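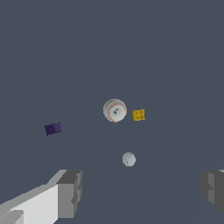 Rechercher sur le site Mots-clés OK

Août, 18 h 40 — par Caroline Rashidi

Portes ouvertes chez Skiveo : le robot a son public

Il y avait du café, des badges autocollants et une file d'attente devant le local technique, ce qui n'était pas arrivé chez Skiveo depuis la distribution des calendriers. La petite société, installée au fond de la zone d'activités de Naltent, ouvrait ses ateliers au public pour montrer son programme de manipulation robotique, baptisé Lyimo. Les visiteurs attendaient un bras mécanique. On leur a d'abord présenté un écran.

C'est que Lyimo apprend en simulation. Avant de toucher quoi que ce soit de réel, le logiciel s'exerce dans un monde calculé, gris ardoise, où la poussière n'existe pas et où personne ne pose sa tasse sur le plan de travail. Une balle de baseball, un petit cube jaune, un bloc violet, une balle plus petite qui ressemble fort à une balle de golf : voilà pour le mobilier. Les deux doigts de la pince se tiennent en bas de l'image, chacun dans son coin, avec un grand vide entre eux. Un enfant du premier rang a demandé à quel moment on pouvait jouer. On lui a expliqué que c'était le robot qui jouait, et il l'a assez mal pris.

Dennis Kinyua, responsable des essais, a consacré une bonne partie de son exposé aux balles. Elles roulent, a-t-il rappelé, et une pince qui les aborde de travers les envoie promener. Le cube est plus accommodant, à condition de le prendre par les bonnes faces. « Les gens nous demandent quand il fera la vaisselle, a-t-il soupiré. Moi, je voudrais déjà qu'il ramasse une balle de golf deux fois de suite. » La salle a ri. Lui un peu moins.

Les chiffres, puisqu'il en faut dans ce genre d'après-midi, étaient inscrits au feutre sur un tableau blanc : 3 787 tentatives de saisie dans la dernière série d'entraînement, dont 859 réussies. Un monsieur équipé d'une calculatrice a fait remarquer que cela ne faisait pas tout à fait une sur quatre. M. Kinyua a confirmé, avec le courage tranquille de l'homme qui a vu les séries précédentes. Il a précisé que l'objet à saisir changeait à chaque essai, de même que sa place sur le plan, et qu'un système qui réussirait toujours au même endroit n'intéresserait que son fabricant.

Pourquoi ces objets-là ? La question est revenue à chacune des deux séances. Réponse officielle : des formes simples, des tailles différentes, des couleurs faciles à distinguer. Une visiteuse a néanmoins relevé que le baseball n'était guère pratiqué à Naltent et proposé une boule de pétanque. L'idée a été notée sur un coin du tableau, sous les 859 réussites, et soulignée par quelqu'un qui n'était pas de la maison.

Restait le vrai bras, au bout du couloir, derrière une vitre. Il est fourni par Ustum, qui partage avec Skiveo les frais du programme et, depuis le printemps, la facture d'électricité. Il a salué l'assistance d'un quart de tour — mouvement préenregistré, a tenu à préciser l'équipe — puis il est resté immobile pendant la durée des questions. Le passage de la simulation à la machine est annoncé pour l'hiver. Il faudra alors compter avec la lumière des fenêtres, l'usure des doigts, les tables qui penchent et toutes ces choses que le monde gris ignore superbement.

Interrogé sur les emplois que Lyimo pourrait un jour remplacer, M. Kinyua a cherché un moment. Le ramassage de balles sur les terrains de golf, peut-être, mais il existe déjà des engins pour cela et ils vont beaucoup plus vite. Skiveo vise plutôt le tri de petites pièces mélangées, celles qui arrivent en vrac au fond d'une caisse et que l'on sépare encore à la main. Un client se serait manifesté. Son nom n'a pas été communiqué, pas plus que le contenu de la caisse.

L'adjoint à l'économie, attendu pour le discours de 17 heures, est arrivé à la demie et a parlé d'excellence, d'avenir et de stationnement. Le dernier sujet a suscité le plus de questions. Les visiteurs ont ensuite pu essayer une manette reliée à la pince virtuelle, à raison de quelques minutes par personne. Votre rédactrice a tenté sa chance avec le cube jaune et ne communiquera pas son taux de réussite.

Une nouvelle visite est prévue à l'automne. Les inscriptions se prennent à l'accueil de Skiveo, le matin uniquement, auprès d'un être humain.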